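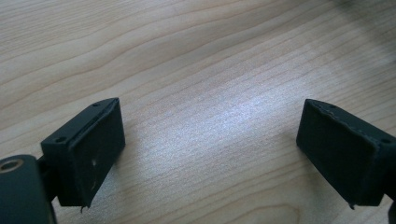 Figure 4. Pince ouverte au-dessus d'un plateau en bois clair.

4. La réécriture de la copie des correspondants locaux

4.1. Matériau et mode de relevé

Le corpus comprend 1 956 articles envoyés par des correspondants locaux à deux hebdomadaires du groupe Hellow, Carbone et Tikska. Pour chaque article, nous disposons de la version reçue par la rédaction et de la version imprimée. Les états intermédiaires sont conservés par Nimitar, le logiciel éditorial commun aux deux titres, mais seulement lorsqu'un secrétaire de rédaction a enregistré son travail avant de passer à un autre texte. Ils manquent donc pour une partie des brèves, qui sont souvent relues d'une traite, et nous ne les avons utilisés que ponctuellement.

Les versions ont été alignées phrase par phrase. Nous avons codé les suppressions, les ajouts, les déplacements et les substitutions lexicales. Les corrections d'orthographe et de ponctuation ont été relevées à part et ne sont pas traitées dans cette section. Les titres posaient une difficulté particulière : beaucoup de correspondants n'en proposent pas, ou écrivent dans le champ prévu à cet effet une simple indication de lieu et d'objet (« salle des fêtes, repas des aînés »). Nous avons considéré comme titre toute séquence saisie dans ce champ, quelle que soit sa forme.

Nous avons complété ce relevé par 30 entretiens menés avec des correspondants et des secrétaires de rédaction. Chacun a duré 45 minutes. L'enquêté était invité à relire un article qu'il avait écrit ou corrigé, puis à commenter les écarts entre les deux versions. Les correspondants découvraient parfois à cette occasion des coupes qu'ils n'avaient pas remarquées à la parution.

4.2. Ce qui est coupé

La suppression est l'opération la plus fréquente dans les deux titres. Elle touche d'abord la fin de l'article. Les correspondants y placent volontiers les remerciements, la liste des élus présents, l'annonce du rendez-vous suivant et la mention du verre de l'amitié. À Carbone, les remerciements disparaissent presque toujours ; l'annonce du rendez-vous est en général extraite et reversée dans l'agenda. À Tikska, la liste des élus est maintenue plus souvent, parfois sous une forme abrégée où ne subsistent que le maire et l'adjoint concerné.

Le format explique une partie de cette différence. Carbone impose à la brève communale un plafond de 500 signes, que Nimitar signale par un changement de couleur du compteur. Les secrétaires de rédaction disent couper « par le bas », selon l'habitude apprise pour les dépêches, et ne remonter dans le texte que si la longueur reste excessive. Or la construction adoptée par les correspondants est le plus souvent chronologique. Le résultat d'un vote, le montant d'un don ou le nom du nouveau président d'association se trouvent alors dans le dernier paragraphe, c'est-à-dire dans la partie la plus exposée. Plusieurs secrétaires de rédaction ont reconnu avoir laissé passer de cette manière un compte rendu d'assemblée générale sans le nom de la personne élue.

Tikska ne fixe pas de plafond pour la brève. La page y est montée après réception de la copie et la longueur se négocie avec le maquettiste, surtout lorsqu'une publicité est retirée au dernier moment. Les coupes sont plus légères et mieux réparties. On y trouve en revanche davantage de textes reportés d'une semaine sur l'autre, ce qui oblige à reprendre les indications de temps. Le passage de « dimanche dernier » à « récemment » est courant et plusieurs correspondants s'en plaignent : leurs voisins, disent-ils, en concluent qu'ils ont envoyé leur papier en retard.

4.3. Ce qui est ajouté

Les ajouts sont plus rares et plus courts. Ils consistent pour l'essentiel en précisions de situation : nom du canton, développement d'un sigle, fonction d'une personne citée par son seul prénom. Le correspondant écrit pour une commune dans laquelle chacun sait qui tient la bibliothèque, tandis que la rédaction relit pour l'ensemble de la zone de diffusion. Cet écart de destinataire est bien connu des enquêtés, qui le formulent presque dans les mêmes termes des deux côtés.

Un second type d'ajout concerne l'attribution de la parole. Les correspondants rapportent fréquemment des propos sans guillemets et sans verbe introducteur, en particulier dans les comptes rendus de conseil municipal. La phrase « Les travaux de la place sont une chance pour les commerces » devient, après relecture, une déclaration du maire. Quand l'origine du propos n'est pas claire, les pratiques divergent. Certains secrétaires de rédaction téléphonent au correspondant, d'autres suppriment la phrase, d'autres encore recourent au conditionnel. Le choix dépend beaucoup de l'heure : passé 18 heures, le téléphone n'est pratiquement plus utilisé à Carbone, où les pages communales partent en premier.

4.4. Le vocabulaire de l'éloge

Les substitutions lexicales portent en majorité sur des adjectifs évaluatifs. « Magnifique », « délicieux », « talentueux » et « dynamique » sont les plus souvent visés. Ils sont parfois remplacés, mais la solution habituelle est la suppression simple. Les secrétaires de rédaction invoquent la neutralité attendue d'un article de presse et, plus prosaïquement, la lassitude que produit la lecture suivie de dizaines de brèves écrites dans le même registre.

Les correspondants défendent ces termes avec des arguments différents. Ils sont exposés aux remarques des organisateurs, qu'ils croisent à l'école ou au marché, et l'adjectif leur sert à reconnaître publiquement un travail bénévole. L'une des correspondantes interrogées indique qu'elle place désormais l'éloge dans une citation, de préférence attribuée à un visiteur, après avoir constaté que les guillemets le protégeaient de la coupe. Nous avons retrouvé ce procédé chez d'autres auteurs du corpus, dans les deux titres, sans pouvoir établir s'il relève chaque fois d'un calcul.

Les articles nécrologiques font exception. Les adjectifs y sont conservés dans une large mesure, de même que les formules de condoléances, et les coupes y sont peu nombreuses. À Tikska, une consigne orale veut que l'on ne touche pas à ces textes sans l'accord du chef d'édition. Carbone n'a pas de règle équivalente, mais les relecteurs y procèdent de façon comparable et acceptent de dépasser le plafond de signes, quitte à réduire la brève voisine.

4.5. Limites du relevé

La comparaison de deux versions ne renseigne pas sur l'identité de celui qui intervient. Dans Nimitar, plusieurs personnes peuvent travailler sous la même session lorsque l'édition est partagée, et les noms enregistrés ne sont pas fiables pour les fins de journée. Nous ne proposons donc aucune analyse par relecteur. De plus, certains correspondants anticipent les corrections et se conforment par avance au format de leur titre. Une copie peu modifiée peut ainsi provenir d'un relecteur pressé ou d'un auteur expérimenté, et le seul examen des textes ne permet pas de trancher. L'ancienneté des correspondants, que nous n'avons pu obtenir que pour les personnes rencontrées en entretien, est reprise dans la section suivante.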